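Mumovier Flat-Fit sheet, queen, in Lichen
Reviewed by Noémie Chevalier

I bought this sheet in August to replace an older cotton one from Ollel that had gone thin in the middle. I wanted something plain, in a light color, that would fit a 17-inch mattress and wouldn't need ironing. The Mumovier does two of those three things well.

It comes folded around a piece of card in a paper band. There is no plastic and no spare pillowcase. The label says 100 percent cotton with a percale weave, and it feels like that in the hand: crisp, a little dry, no shine. The first wash took out a stiff finish that I didn't like, and after the third it felt the way I expect it to stay. I wash it warm and dry it on low.

The color needs a note. Lichen looks like a definite green on the website. At home it is very pale, a soft green in some light and close to beige in other light. I was fine with this, but my sister-in-law Odette Lacroix ordered the same color to match green curtains and sent hers back. If you need an exact match, ask for the swatch. It took 11 days to reach me.

Fit is the best part. The elastic goes all the way around, and the corners are cut deep enough that I don't have to lift the mattress and fight with the last one. There is a small woven tag at the foot end so you can tell which way it goes. After a couple of months none of the corners has popped off overnight. The Ollel sheet did that every week.

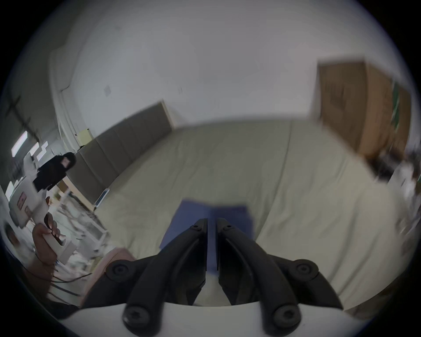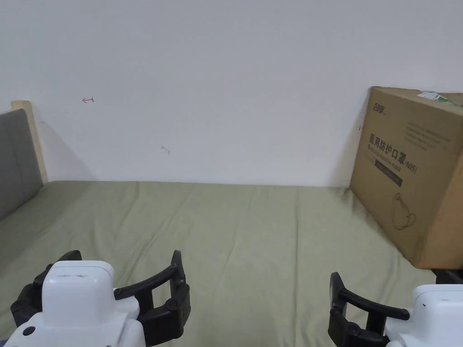

A light-coloured sheet.

Wrinkles are the weak point. The package says "smooth from the dryer," and that is generous. If I take it out while it is slightly damp and pull it tight by hand, most of the surface lies flat, and what is left is shallow enough that I leave it alone. If it sits in the dryer for an hour, the creases set and only an iron will get them out. Percale does this, so I don't hold it against the sheet itself, only against the package.

Making the bed is quick. Mine is pushed up against a wall, so I can't get at the far side without kneeling on the mattress. I do the two far corners first, then the near ones, then run a hand along the back edge to push the slack down. The fabric slides easily enough over the mattress protector for this to work. With a rubber-backed protector I think it would be harder.

A few smaller things. The stitching along the hem is even, with one loose thread that I cut off. Light colors show lint, and this one picked up a lot from a navy towel I should have washed separately. It does not cling or build up static. It sleeps cool, and in November I may want flannel instead.

I also tried the Junel fitted sheet, which Clive Gosling lent me from his spare room. That one is a sateen, heavier and smoother, and it stays flatter with no effort at all. It is also warmer, and the pockets are too shallow for my mattress. On a thinner mattress I would probably choose the Junel. The thread count on that one is given as 800, a number I wouldn't pay extra for. Mumovier doesn't print a thread count anywhere that I could find.

Customer service was fine. I wrote to ask about the shrinkage allowance and got a reply the next morning. Mine has come in slightly along the length – still loose enough to go on without a struggle.

Good: deep corners, full elastic, cool to sleep on
Less good: creases if left in the dryer, color looks greener online
Would I buy it again: yes, and I have ordered a second one in white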